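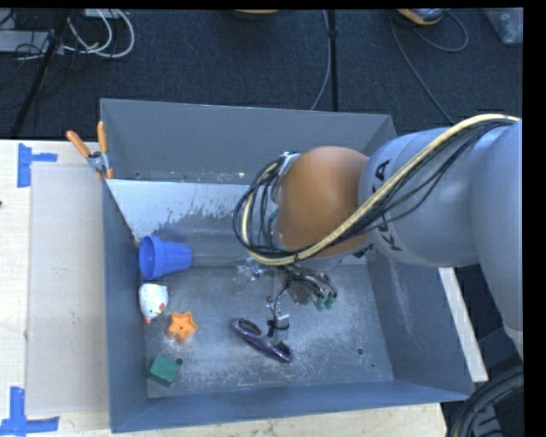
Odildale Tip Shop Price List

Version 2. Maintained by Ruaridh MacRitchie, corrected by Lụa Kiều, who can spell.

What you've got

438 rows, one per item sold at the Odildale tip shop between March and the end of winter, typed up from the carbon-copy receipt books. Each row has the item, the shelf, the asking price, the price paid, and whatever the person on the till felt like writing. The last column is the best one and the least useful.

Files

prices.csv – the lot
shelves.csv – shelf codes and what they meant that month
notes.txt – till remarks too long for a cell, including the correspondence over the pianola

Columns

item: free text. "Chair", "chair (good)" and "chair, sort of" are three separate things and should stay that way.
shelf: a letter and a number. Shelf G moved outside in May and became the ute tray, then moved back.
asked: dollars, from the sticker. Blank where the sticker fell off.
paid: dollars, from the receipt. Zero means it was given away. Blank means the carbon didn't take.
till: initials. PT is Phúc Tăng, NL is Nghĩa Lục. Anything else is a guess at Phúc's handwriting.
remarks: as written, swearing included.

Known problems

53 rows have a price paid that's higher than the price asked. Some of these are people rounding up for the Grilwood hall roof. Others are Nghĩa reading the sticker upside down, and there's no way to tell them apart from the data, so please don't write a paper on generosity.

Colours are unreliable. Phúc files everything between teal and khaki under "green", and has been spoken to.

Bicycles were priced by the kilo for one fortnight. We've left those rows in and wish you luck.

"Gondal" in the remarks is a suburb, except in the lamp rows, where it's a dog.

Changes since version 1

Merged the Sernier receipts, which had been in a biscuit tin. Removed 2 duplicate wheelbarrows. Put one of them back after its owner rang.

Using it

Do what you like with it, but say where you got it. If you're comparing towns, bear in mind that our tip is uphill and people arrive tired, so they haggle less on the way in. Khaoa is a typo for Khoa Phí, who did the scanning and would like it fixed. It's on the list for version 3.

Corrections to Lụa, at the shop, mornings. Bring the receipt if you've still got it.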